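Cellule lave-linge : le bras gauche arrive trop à droite sur la poignée du hublot

Forum Plitance > Robots à deux bras > Réglage et entretien

Posté par Flarnier_atelier

Bonjour à tous,

Je m'occupe d'une cellule avec un robot à deux bras qui travaille devant un lave-linge à chargement frontal. Le cycle est simple sur le papier : ouvrir le hublot, prendre la peluche dans le panier posé au sol, la mettre dans le tambour, refermer. Je vous prie d'excuser mon français, ce n'est pas ma langue maternelle.

Depuis que j'ai changé les doigts des pinces (en novembre), le bras gauche se présente 2 mm trop à droite de la poignée. Parfois il accroche quand même, parfois il glisse sur le cerclage noir et le programme s'arrête avec le défaut 153. J'ai refait le zéro des doigts, sans résultat. Le compteur indique 2 188 cycles depuis la dernière calibration complète.

Voici la vue du poignet, hublot fermé :

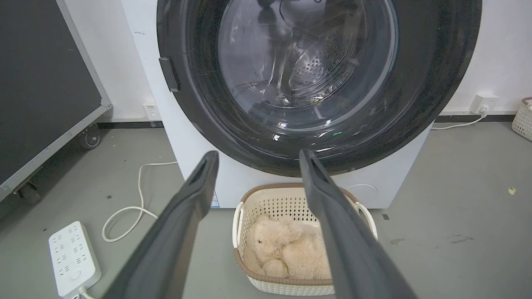

Virgil Cârstea
Bonsoir. Avant de toucher à la calibration, avez-vous modifié la longueur d'outil dans le fichier de configuration ? Refaire le zéro des doigts règle seulement l'ouverture. Le point central de l'outil, lui, reste celui des anciens doigts. Chez moi j'ai eu le même symptôme après un changement de doigts Adamczyk, et j'ai perdu deux soirées à chercher dans la caméra.

La procédure que je suis :

Mettre le robot en mode manuel, vitesse réduite, arrêt d'urgence à portée de la main.
Fermer les doigts et amener leur pointe sur un repère fixe (je prends une pointe de traçage serrée dans un étau).
Enregistrer quatre orientations différentes sur ce même repère, bien écartées les unes des autres.
Laisser le contrôleur calculer, puis noter l'erreur résiduelle. Si elle dépasse un demi-millimètre, je recommence.
Faire la même chose avec l'autre bras, même s'il semble correct.

Ensuite seulement, reprendre le point d'approche de la poignée. Pas le contraire, sinon vous corrigez une erreur avec une autre erreur et au prochain changement de doigts tout est à refaire.

Flarnier_atelier
Merci beaucoup Virgil. Effectivement, la longueur d'outil n'avait pas été changée ! Les nouveaux doigts sont plus longs. J'ai fait les quatre orientations pour les deux bras et la poignée est maintenant prise correctement. Mais il reste un souci quand la porte est ouverte.
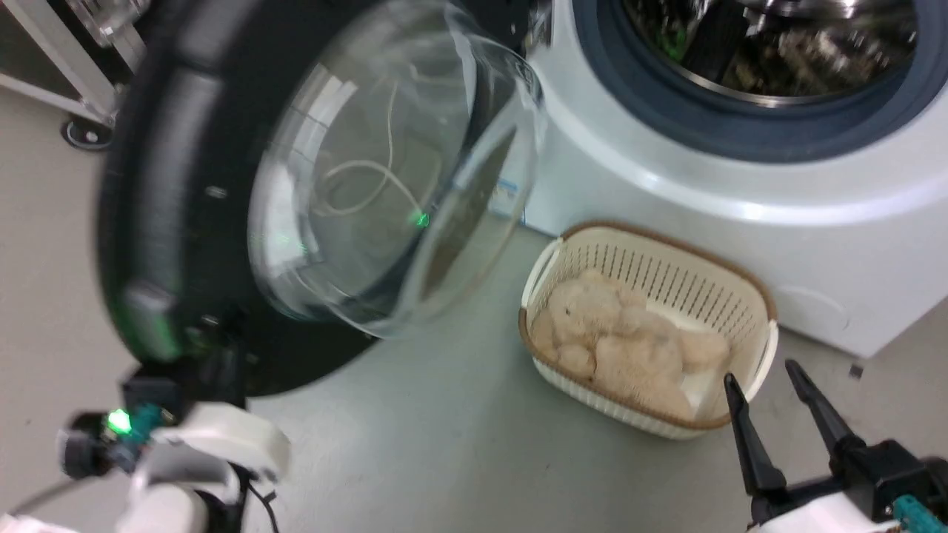

Le point de prise dans le panier est calculé une seule fois, au début du cycle, et je me demande si c'est une bonne idée. Quand le hublot est ouvert vers la gauche, il occupe une grande partie de la vue de tête, et le bras droit doit descendre vers le panier sans s'approcher du verre. Pour l'instant j'ai mis un point de passage très haut — c'est sûr, mais c'est lent. Est-ce que quelqu'un fait autrement ?

Gretotlow
même problème ici, j'ai baissé la vitesse à 40 % et ça passe. pas cherché plus loin

Virgil Cârstea
Baisser la vitesse ne déplace pas la trajectoire, le robot touchera simplement plus doucement. Je conseille plutôt de déclarer la porte ouverte comme un volume interdit dans le planificateur : un disque épais, avec une marge de quelques centimètres. Vous l'activez quand l'étape « ouvrir » est validée, vous le désactivez avant l'étape « fermer ». Si vous oubliez de le désactiver, le bras gauche refusera d'aller chercher la porte et vous penserez à une panne.

Pour le panier, oui, il faut recalculer la prise après l'ouverture. Un panier en plastique vide ou presque, cela se pousse très facilement avec le bout d'un doigt. Je fais aussi un contrôle du cycle à l'arrêt, les deux pinces à hauteur du panier et la porte fermée, pour comparer avec la position de référence :
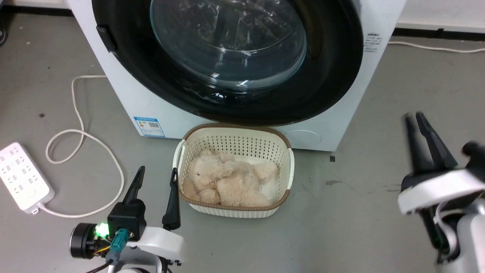 Liste de contrôle avant la remise en service

Vis des doigts serrées au couple, puis marquées au feutre.
Câbles des deux poignets : faire tourner le dernier axe à la main et regarder si quelque chose tire ou frotte.
Longueur d'outil vérifiée à gauche et à droite, valeur écrite dans le cahier de la cellule.
Rallonges et cordons au sol hors du passage de la base.
Cinq cycles à vitesse réduite, sans peluche, avant de remettre le programme normal.

Flarnier_atelier
J'ai ajouté le volume interdit et le recalcul après l'ouverture. Le défaut 153 n'est pas revenu ce matin. Je laisse tourner jusqu'à 18 heures et je marque le sujet comme résolu si tout va bien. Encore merci pour la patience.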